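Two-arm table cell: cable loops, base bolts and the wrist camera that wanders

Posted in: Workshop and upkeep

gallardo_bench
5th June

Hello all, and apologies in advance for the length, I do go on a bit. We've been running our two-arm cell at Pancombe for a good while now and I've been promising to write up how I look after it, partly for the new starters and partly so you lot can tell me what I'm doing wrong (I know you will!).

The cell is an aluminium extrusion enclosure with the arms on the front rail, each on its own black plate. My routine is dull but it works for us. Every 1000 cycles I park both arms, cut the power, and go round the plate bolts with the torque driver. Then I run a finger along every cable looking for flat spots. At 3000 cycles I take the wrist cameras off, clean the mounts and recalibrate both sides, left first.
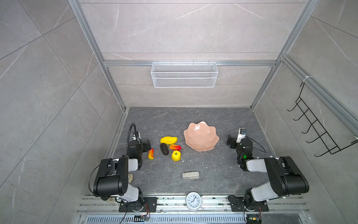 Both arms over the table, bowl and toy veg between them.

The thing I'd really like opinions on is the camera cable. I leave it in a generous loop over the wrist so it never pulls tight when the gripper turns in. It looks untidy, I grant you, but I've had far fewer dropouts than when I had it strapped down the forearm. The left one did still wander out of calibration last week, and fault 521 in our own log (that's "camera pose outside limit") came up twice before lunch.

widen_tim_off
Lovely write-up, thank you. I'm going to disagree about the loop though, sorry! A big free loop is fine until the two arms work close together over the middle, and then one day it catches on something and takes the connector with it. I'd bring the cable down to a clip at the elbow and leave just enough slack for the wrist.

sprocketandtea
Can I stick up for the loop? We tried the elbow clip at Wamden and the cable broke inside the jacket right where the clip pinched it, which took me a whole miserable afternoon to find because it looked perfect from outside. Soft hook-and-loop strap if you must, never a hard clip.

Also, and I say this kindly, I'd get those little circuit boards down by the bases into boxes. Bare boards on the rail make me nervous. One dropped screw and you're shopping for a new one.

gallardo_bench
Fair point on the boards, I've been meaning to print covers since forever. They're handy to get at when a wire works loose, which is my excuse, but it's a poor one.

widen_tim_off
On the wandering camera: before you recalibrate again, check the bracket screws. If they're going into plastic they creep, and you can calibrate all day long and it'll be off again by the weekend. I put threaded inserts in ours and haven't touched them since.

mallow_rig
Agree with the inserts, but I don't agree with going round the plate bolts every 1000. You'll wear the threads in the T-nuts doing that. Put a paint mark across each bolt head and the plate, and only get the driver out if the marks have moved.

sprocketandtea
Oh, paint marks are a good shout. I'd still do a proper check after any bump, mind.

gallardo_bench
Right, I had the left camera off this afternoon and 2 of the bracket screws were barely holding, so widen_tim_off gets a biscuit. Inserts are ordered. I'm keeping my loop for now, but with a soft strap at the elbow so it can't swing so far, and I'll try the paint marks on the right-hand plate only and carry on as before with the left. Will report back at the next 3000.

mallow_rig
Use a bright colour, you'll thank yourself when you're peering in there with a torch. And do let us know about the strap, I've got the same dropouts on mine.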